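Site visit: Nerkitbridge automation open day

We sent two people to the Nerkitbridge open day on Saturday, mainly to settle what goes in the equipment line for next year's budget. The sorting room currently runs on hand labour for anything the belt rejects, and the capital request closes in August. Three suppliers had working cells on the floor: Unex, Lobo and Telteck. We arrived at 9 a.m., before the public session, and had most of the morning at the benches.

Unex was first. Their arm is the heaviest of the three and is priced as a full cell, with guarding, controller and commissioning included. The footprint is the problem. Our bay has a column on the north side and a floor drain that can't be covered, and the Unex guarding would need to be cut down to suit. They will quote for that separately. Lead time was given as 26 weeks from deposit, which puts installation past our winter shutdown.

Lobo sells the arm and leaves the integration to the buyer. The hardware price is attractive until you add a controls contractor, a risk assessment and electrical work. We have no in-house programmer, so the comparison has to be made on the installed figure and I have asked for one. Their maintenance schedule is well written and lists every wear part with a part number, something the other two could copy.

Telteck spent the most time on end effectors. Their view is that buyers put too much of the budget into reach and payload and too little into the gripper, and for light containers I would agree. A crushed or creased drink bottle weighs next to nothing, deforms under load and gives a vision system very little to work with.

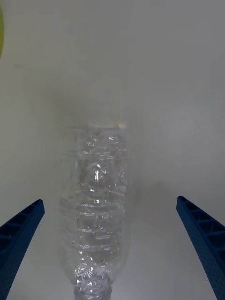 Clear bottle between the blue gripper fingers, seen from the wrist camera.

The points to cost are the fingers and the camera. Fingers should be treated as a consumable. Telteck quoted $894 for a set of 10 pairs, freight extra, and suggested holding one full set on the shelf. The wrist camera is an option on their base package and I would not buy the cell without it. Clear plastic on a pale surface is close to a worst case for contrast, and our own belt is light grey. A darker belt section at the pick point may be cheaper than a better camera - worth pricing both.

We also asked each supplier about trial terms. Telteck will run a sample lot of 1000 containers at their own premises before purchase and supply the pick log. Unex offers a trial after deposit only. Lobo had no standard arrangement.

Items still open for the budget paper:

Compressed air. Our compressor has little spare capacity, and a vacuum option on any of the cells would mean a second unit.

Training. Two operators per shift, plus one maintenance fitter. Only Unex includes it in the price.

Floor loading at the bay, to be confirmed from the building drawings.

Written quotes are due from all three. I would carry the Telteck figure as a placeholder for now, with a separate line for spare fingers and the belt section.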